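Search this site
Enter keywords
Go

Training on Reflections: A Conversation with Anneliese Kettler

November 2023

The handling of clear and highly polished parts remains one of the less settled areas of robotic manipulation. Cameras that perform well on cardboard and painted metal often give poor readings when the surface in front of them carries a picture of the room. Anneliese Kettler leads the Surfaces Study at the Minport laboratory, where her group has recently completed its first full round of trials. She spoke with the Institute's newsletter in October.

Dr. Kettler described the starting point of the work as a disagreement within her own group. "Our practice had been to treat reflections as noise," she said. "We would mask them, or spray the part with a matte coating, and then report a grasp rate that applied to coated parts only. Mizanur Gunawardena objected to this for most of a year, and eventually we agreed to test his objection."

The method that followed, known within the laboratory as Utano, keeps the reflections in the training material. Every trial is recorded at close range, and the model is asked to predict where the solid edge of a part lies as the view changes. A reflection shifts across a curved surface in a different manner from the edge itself, and the model learns from that difference. 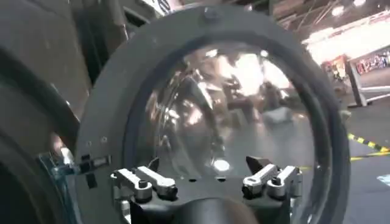

Dr. Kettler was asked why the trials are held in a working hall when the group has a darkened room at its disposal. She replied that the earlier room had produced results which did not carry over. "In the dark room we had one lamp and we knew where it was," she said. "A clear dome in a real hall picks up the overhead lights as a bright cluster on one side, and the rest of it fills with brown and gray shapes from everything nearby. The ring around it is matte, and so the boundary between the two is where we ask the model to commit itself." The position of that boundary, she added, is the single measurement on which the group places the most weight.

The first round consisted of 3311 recorded trials. From these, 1000 were set aside for testing and were not used in training at any stage. Erlinda Salazar, who was responsible for the division of the material, insisted that the test portion be drawn by part and not by trial. "If the same part appears on both sides of the line, you have measured memory," Ms. Salazar said. "It cost us a good deal of training material. I would make the same decision again."

On the test portion, the model trained with reflections located the edge within the group's tolerance more often than the masked version for every class of part but one. The exception was thin clear sheet, where the two versions could not be separated. Dr. Kettler declined to offer an explanation. "We have opinions, but we have not run the trials that would support them," she said.

The group also compared its results under the Cerko scoring procedure, which penalizes late corrections during the approach. The advantage was smaller by that measure. Dr. Kettler said both sets of scores would be published together.

Dark glossy parts presented a separate difficulty. Jennylyn Lagman, who conducted most of those trials, noted that a black surface can give back a dim but fairly complete view of a room, shelving included, and that early versions of the model responded to the reflected shelves as objects at a distance. "The approach would slow down for something that was behind us," Ms. Lagman said.
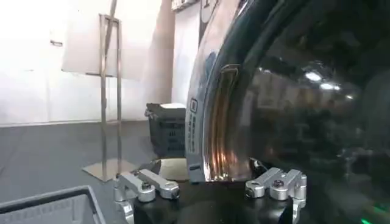

Plans for the Second Round

The next set of trials will extend to nine classes of part and will be carried out jointly with the Ostrowski workshop. Crisanto Panganiban will direct the schedule. His principal concern is lighting, which was left to vary during the first round and was noted only in general terms. "We can say that the method holds in a hall with mixed light," Mr. Panganiban said. "We cannot yet say how much change it will bear, and people who wish to use it will ask us that first."

Asked whether the group would return to coated parts for comparison, Dr. Kettler said that a small number would be retained.

We use cookies to improve your experience on this site. By continuing to browse, you agree to our use of cookies. Accept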